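# Konfiguration ohne Überraschungen: Wie Jistico seine Plattformdienste neu geordnet hat

Gespräch mit Senad Zupan, Leiter Plattformbetrieb, und Vasilis Shehu, Architekt für verteilte Systeme
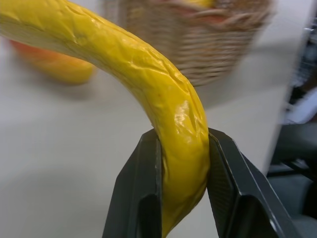
Die Ablösung der bisherigen Nachrichtenverteilung gehörte zu den umfangreichsten Vorhaben, die der Plattformbetrieb der Jistico in den vergangenen Jahren verantwortet hat. Bis dahin tauschten die Fachanwendungen ihre Ereignisse über einen zentralen Vermittler aus, dessen Warteschlangen von Hand angelegt und in einer gemeinsam gepflegten Tabelle dokumentiert wurden. Seit November läuft der gesamte Verkehr über Petek, eine im Haus entwickelte Schicht aus verteilten Protokollspeichern mit einheitlicher Schemaverwaltung. Wer mit Senad Zupan über das Thema Schema spricht, wird zunächst auf ein schlichtes Beispiel verwiesen. »Nehmen Sie die gelbe Banane zwischen den beiden dunkelgrauen Greiffingern«, sagt er. »Für den einen Dienst ist das ein Artikel, für den nächsten ein Gewicht, für den dritten eine Position im Raum. Wenn diese drei Dienste sich nicht auf eine gemeinsame Beschreibung verständigen, hilft Ihnen der schnellste Nachrichtenkanal nichts.«

Zupan leitet den Plattformbetrieb am Standort Lusdale und war von Beginn an für die Einführung verantwortlich. Den technischen Entwurf legte Vasilis Shehu vor, der zuvor die Integrationsschicht der Tochtergesellschaft Devton betreut hatte. Beide empfingen uns an einem Freitag zu einem ausführlichen Gespräch über Planung, Umstellung und offene Fragen.

## Ausgangslage

Nach Darstellung von Shehu war der alte Vermittler über lange Zeit zuverlässig. Die Schwierigkeiten lagen in der Art seiner Verwendung. »Wir hatten zuletzt 1.350 Warteschlangen, und bei einem erheblichen Teil davon war nicht mehr festzustellen, welche Anwendung sie liest«, erläutert er. »Eine Warteschlange zu löschen, war eine Entscheidung, die niemand gern unterschrieben hat.«

Hinzu kam, dass die Nachrichten nach der Zustellung verworfen wurden. Fiel ein Empfänger aus, nachdem er eine Nachricht bestätigt, aber noch nicht verarbeitet hatte, musste der Absender sie erneut erzeugen. In mehreren Fachbereichen waren dafür eigene Hilfsprogramme entstanden, deren Pflege keinem Referat zugeordnet war. Zupan spricht in diesem Zusammenhang von einer stillen zweiten Infrastruktur: »Diese Programme standen in keinem Betriebshandbuch. Wir haben sie erst bei der Bestandsaufnahme gefunden, teilweise auf Rechnern, die längst zur Abschaltung vorgesehen waren.«

## Der Entwurf

Petek legt Ereignisse in fortlaufenden, unveränderlichen Protokollen ab, die auf mehrere Knoten verteilt werden. Jede Anwendung führt ihren eigenen Lesezeiger und kann bei Bedarf an eine frühere Stelle zurückkehren. Der produktive Verbund besteht aus 12 Knoten in 2 Rechenzentren. Für Schreibvorgänge gilt das Mehrheitsprinzip innerhalb der jeweils zuständigen Gruppe; die Übertragung in das zweite Rechenzentrum erfolgt zeitversetzt.

Diese Entscheidung war intern umstritten. Einige Fachbereiche hatten eine synchrone Spiegelung gefordert. »Wir haben das gemessen und den Bereichen die Zahlen vorgelegt«, sagt Shehu. »Die Wartezeit beim Schreiben wäre für die Buchungsanwendungen nicht tragbar gewesen. Im Gegenzug haben wir schriftlich festgehalten, welcher Datenverlust bei einem vollständigen Ausfall des ersten Standorts im ungünstigsten Fall eintreten kann. Das war die eigentliche Diskussion.«

Kernstück ist das Schemaverzeichnis. Kein Dienst darf ein Ereignis veröffentlichen, dessen Aufbau dort nicht hinterlegt ist. Änderungen werden automatisch auf Verträglichkeit mit den vorangegangenen Fassungen geprüft; unverträgliche Änderungen erfordern ein neues Thema und eine angekündigte Übergangsfrist. Zupan räumt ein, dass dieses Verfahren in den ersten Wochen als Hindernis empfunden wurde. »Es gab Teams, die wegen eines umbenannten Feldes drei Tage auf ihre Freigabe gewartet haben. Das lag an uns. Die Prüfung selbst dauert Sekunden, aber die Zuständigkeit für die Freigabe war nicht sauber geregelt.« Inzwischen entscheidet das jeweils veröffentlichende Team selbst, sofern die automatische Prüfung keine Beanstandung meldet.

## Umstellung im laufenden Betrieb

Eine Stichtagsumstellung wurde früh verworfen. Stattdessen liefen beide Systeme nebeneinander, verbunden durch eine Brücke, die Nachrichten des alten Vermittlers in Petek spiegelte. Die Anwendungen wechselten einzeln, zunächst als Leser, später als Absender. Erst wenn beide Richtungen umgestellt waren, wurde die zugehörige Warteschlange stillgelegt und nach einer Beobachtungsfrist von 100 Tagen entfernt.

Die Brücke bereitete nach Auskunft beider Gesprächspartner den größten Aufwand. Der alte Vermittler kannte keine durchgehende Reihenfolge, während mehrere Anwendungen stillschweigend von einer solchen ausgingen. »Unter geringer Last kam immer alles in der erwarteten Folge an«, berichtet Shehu. »Unter Last eben nicht, und das war auch früher schon so. Man hatte die Folgefehler nur anderen Ursachen zugeschrieben.« Für die betroffenen Anwendungen wurde der Verteilungsschlüssel so gewählt, dass alle Ereignisse eines Vorgangs in derselben Partition liegen.

## Betrieb und offene Punkte

Im Regelbetrieb überwacht das Team vor allem den Rückstand der Lesezeiger. Überschreitet er den vereinbarten Wert, wird der verantwortliche Fachbereich unmittelbar benachrichtigt – der Plattformbetrieb greift nur ein, wenn die Ursache in Petek selbst liegt. Zupan hält diese Abgrenzung für wesentlich: »Früher landete jede Störung bei uns, auch wenn nur ein Empfänger zu langsam war. Heute sieht der Bereich seinen Rückstand in derselben Anzeige wie wir.«

Nicht abschließend geklärt ist die Aufbewahrung. Die unveränderlichen Protokolle stehen in einem Spannungsverhältnis zu den Löschpflichten für personenbezogene Daten. Derzeit werden solche Inhalte je Person verschlüsselt abgelegt; mit der Vernichtung des Schlüssels werden sie unlesbar. Die rechtliche Bewertung dieses Verfahrens ist noch nicht beendet, und bis zu ihrem Vorliegen bleiben zwei Personalanwendungen auf dem alten Vermittler.

Auch bei Devton steht die Umstellung noch aus. Die dortigen Systeme verwenden ein abweichendes Zeichenformat, dessen Übersetzung im Schemaverzeichnis bisher nicht vorgesehen ist. Shehu arbeitet mit den Kolleginnen und Kollegen an einem Vorschlag, der zunächst an einer einzelnen Anwendung erprobt werden soll. »Einen Termin nenne ich erst, wenn diese Erprobung ausgewertet ist«, sagt er.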